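Subject: Re: [drarketti-travel] Getting to the guesthouse without a car

Hello all,

thank you for the quick answers. I put my remarks under the lines of Eyerusalem.

Eyerusalem Yilma wrote:
> Please can somebody confirm the way from Flisberg station to the
> guesthouse? The old sheet says to take the bus to Chaudhary and
> walk back along the canal. I have a heavy suitcase and my train
> comes in the evening.

The old sheet is not good any more. The bus to Chaudhary still goes, but the canal path is closed at the second lock, and the detour is long with a suitcase.

Please do it like this. Leave the station by the north exit (not the one with the taxis) and take bus 1301 in the direction of Vandedari. Get off at the stop Mill Bridge. Cross the bridge, keep the water on your right hand and walk 600 meters until the road divides. Take the left road – it looks like a private drive, but it is public. The guesthouse is the second gate.

> Is it possible to walk the whole way?

Possible, yes, but I would not do it in the dark. There is no sidewalk for the last 1000 meters before the bridge, and the cars are fast there.

The driver does not sell tickets. Buy one from the machine on the platform before you go down the stairs. It takes cards and coins, no bills.

If you arrive after 9 pm, write to the guesthouse the day before and they will send you the number for the key box. I forgot this last year and waited in the garden for a long time.

For those who asked when the canal path opens again, the local notice says:
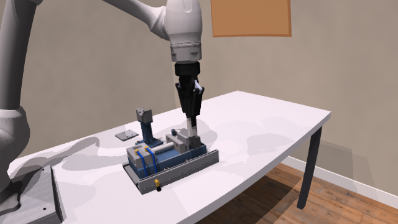 FLISBERG, April – The towpath between the second lock and Chaudhary stays closed to walkers and bicycles until the repair of the bank is finished. Bus passengers for Vandedari are asked to use the stop at Mill Bridge.

Greetings, and see you there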